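About Brusora

Brusora sorts, checks and stores hats and other soft headwear for retailers, costume departments and rental wardrobes. The business was started by Davoud Jafarzadeh in a rented unit on the Trevberg estate and still operates from the same building, now with the adjoining unit added for storage.

What we handle

Bucket hats, soft caps, cloth sun hats, knitted hats and unstructured berets. We do not take stiff felt, straw or anything with a wired brim, as these need blocks and boxed storage that we do not have. Helmets are also excluded.

Stock arrives in cartons or garment bags, usually mixed. A typical intake from a rental wardrobe is 400 pieces. Each intake is given a batch number at the door and stays under that number until it leaves.

How sorting works

Sorting is done at a table, from shallow plastic trays. Tray color marks the group a piece belongs to. Red is used for dark fabrics and blue for light fabrics. The split is made first because dark cloth sheds lint that shows on beige and cream, and it is much easier to prevent than to remove.

A piece goes into its tray unfolded, with the crown up where the shape allows. Brims are not pressed flat at this stage. Creasing from transit is normal in soft hats and most of it relaxes in storage, so creased pieces are not treated as damaged.

After the color split, each tray is checked for:

Open seams at the crown and brim
Missing or unreadable size labels
Stains on the sweatband
Fading along the brim edge
Loose threads longer than 5 mm

Pieces that pass are tagged and shelved. Pieces that fail are bagged separately with a slip stating the fault. We carry out seam repairs and label replacement on site. Stain treatment is sent to Farahani, a textile cleaner two doors down, and returns under the same batch number.

Work surfaces

Our sorting tables have light butcher-block tops. We tried laminate for the first year and found that soft fabric slid on it. The tops are wiped down between batches and sanded in May, when intake is lowest. Trays are washed at the same interval as the tops are wiped. Cracked trays are withdrawn, including those with damage only at the rim, as a rough edge will pull a knit.

Storage

Shelved stock is kept in open bins, no more than 11 hats to a bin, nested by size. The storage unit is held at 40 percent relative humidity. Dark and light groups are kept on opposite sides of the aisle. Clients can request individual pieces or a whole batch, and requests received before noon leave the same day.

Stock records

Records are kept in Hetum, our own inventory system. Each entry lists batch number, style, color group, size, condition and bin. Clients have read access to their own entries and can export them. Condition notes are never overwritten; a repaired piece shows both the original fault and the repair.

Visits

The Trevberg unit is open to clients by appointment. Please bring the batch number if you want to inspect stock, and allow time for the bins to be brought out to a table. Parking is at the rear of the building.

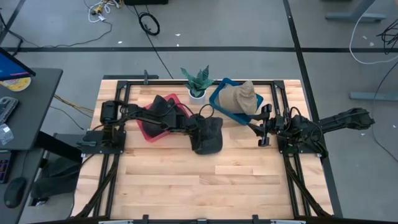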